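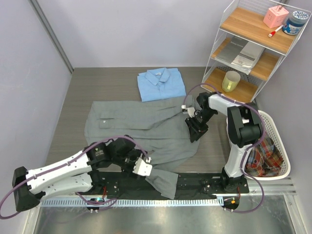
Do I need to prewash shirt cotton before I cut it? Wash it once, at the hottest setting the finished shirt will ever see, and dry it the same way.

Hi all,

Sorry for the slow reply, I've been buried in collars. Tadeo wrote:

> I have three yards of cotton for my first real shirt and I'm itching to
> cut it. The woman at the shop said prewashing is old-fashioned and the
> fabric comes preshrunk now. My aunt says she'll disown me if I don't wash
> it. Who's right? Also, if I do wash it, how do I stop the cut ends from
> turning into a bird's nest?
> Tadeo Figueroa

Tadeo, I'm with your aunt. I used to skip it too, and I got away with it for years because I was making loose pajama tops and who cares if those lose half an inch? Then I made my brother-in-law a dress shirt with a 15 inch collar, which fit him beautifully on the day, and by February he couldn't get the top button closed. He was very sweet about it and wears it open at the neck (under a sweater, I've noticed).

"Preshrunk" on a bolt just means it has done some of its shrinking. The rest is waiting for your dryer. And most of it goes in the length, so sleeves and collars are where you feel it.

For the bird's nest – zigzag both cut ends before it goes in. If you don't want to thread up the machine, snip a tiny triangle off each corner. That works much better than it has any right to! Wash it alone or with a couple of towels, and shake it out the minute the dryer stops. I run mine at 60 because my machine is from Germany and thinks in Celsius, but "hot" on yours will do fine.

Then press it while it's still a little damp, and check the grain before you pin anything. Mine always comes out skewed. Anneliese showed me how to pull it on the diagonal, one of us at each end, and I now do it with a doorknob when I'm by myself.

Interfacing is a whole other argument. I soak the woven fusible kind in a basin of warm water and hang it over the shower rod. Přemysl thinks this is nonsense and will no doubt write in to say so. I've had collars bubble and he says he hasn't, so take your pick.

One more thing, for whoever asked about thread last month: I finished the 1,000 yard spool from Rothe and I'd buy it again. It's a bit linty around the bobbin, but the color match on gray is the best I've found. The white was fine, nothing special.

Send us a picture of the shirt when it has buttons on it, Tadeo. Or before, I never mind a shirt without buttons.

Timo Mühlbauer

Filed under: Shirts & Blouses, Fabric Prep, Beginners

2 comments

Přemysl Pešek
It is nonsense. Your collars bubble because your iron is too hot and you slide it. Press, lift, move over, press.

Anneliese Gerlach
Tell him about rayon before he tries this on rayon!!

We use cookies to remember your reading preferences. By continuing to browse the archive you agree to our cookie policy.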